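Subject: Re: [Sturneo-bench] Draft 3, rule 19 (printed sheets and boards)
From: Reisinger table group
To: Sturneo-bench list

Hello all,

Thank you for the new draft. I have read it two times, and my remarks are only on rule 19 and a little on the cable rule. Please excuse my English where it is stiff.

The Prelomow group wrote in April:

> We would like to make rule 19 shorter. At present it says that every printed
> sheet must be checked before use, that each field must have its own label,
> and that the task sentence must use only these labels. For us this is too
> much work. A board game sheet is bought or printed as it is, and the operator
> understands what is meant. Our proposal: "Printed sheets should be flat,
> clean and inside the reach of the arm." The rest can go to the notes at
> the end.
>
> Also we ask if the rule for cables is necessary for a table arm. The arm
> is slow and a person is always near.

I agree that the rule is long. I don't agree that the part about labels can go to the notes, where people will not read it. The operator understands what is meant, yes, but the operator is not the only reader of the task sentence. A person at another site will score the recording months later, and this person has only the sentence and the video.

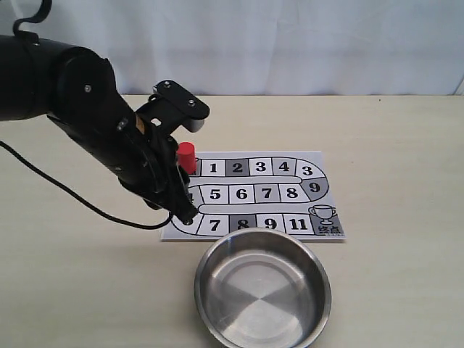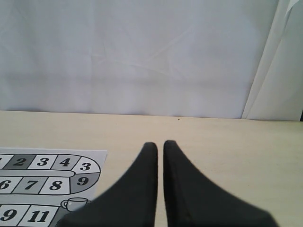
Sent by: Reisinger table group, Femcombe site
Reply to: the list, please, not to us only

The same kind of track is in both pictures, and the numbers on it do not run in order. After the 4 in the top row there is a second 3, in the bend. There is a 9 under the bend and one more 9 in the bottom row, and beside that one the next number is 11. If my task sentence is "move the piece to square 9", two people can score the same recording in two ways, and both are right.

When we looked through our own store of 404 recordings, 76 had a task sentence which names a number that appears more than once on the sheet. We could save most of them by writing a new sentence. For the others we could not say any more which square was wanted, and we took them out of the set. This was a lot of evenings, much more work than checking a sheet before the start.

So I propose this text for rule 19:

19.1 Before first use, read every number on the sheet in path order. Write down any number that is missing or appears twice.

19.2 A sheet with repeated numbers may be used. In this case the task sentence gives the row and the number, for example "top row, square 3, in the bend".

19.3 If the sheet has words in one language only, like the finish square in the first picture, the task sentence uses the name that is agreed in the task file and not a free translation.

19.4 The sheet lies flat. It does not need to be parallel to the table edge, but do not move it between the start picture and the end of the run.

19.5 Every loose object on the table is in the start list, also objects which the task does not use. The red block and the steel bowl in the first picture would each have one line.

I took over "flat" from Prelomow. "Clean" I would leave out, because each site will understand it differently.

Now the cables. I would like to keep the rule, but in a softer form. You see in the first picture how a cable hangs in a long arc under the arm and goes up again to the wrist. With small pieces on the table this arc is what I watch most. My proposal is one sentence: "Before the run, move the arm by hand control to the corners of the work area and check that no cable can touch a loose object." It takes 3 minutes with us.

One more small point, and it belongs maybe in another thread. The draft says "gripper closed" for the rest position. In the second picture the fingertips are close together but there is still a narrow gap. Is this closed in the sense of the draft, or not? I think we need a word for fingers which are near but do not touch. "Nearly closed" is not nice but everybody understands it. If someone with better English has a better word, I am happy to take it.

We can put the new text into the shared draft ourselves if there is no protest until the next call. Prelomow, could you please tell us if 19.1 is still too much work for you? If yes, we could do the check for the common sheets here in Femcombe and share the list.

Kind regards,
Reisinger table group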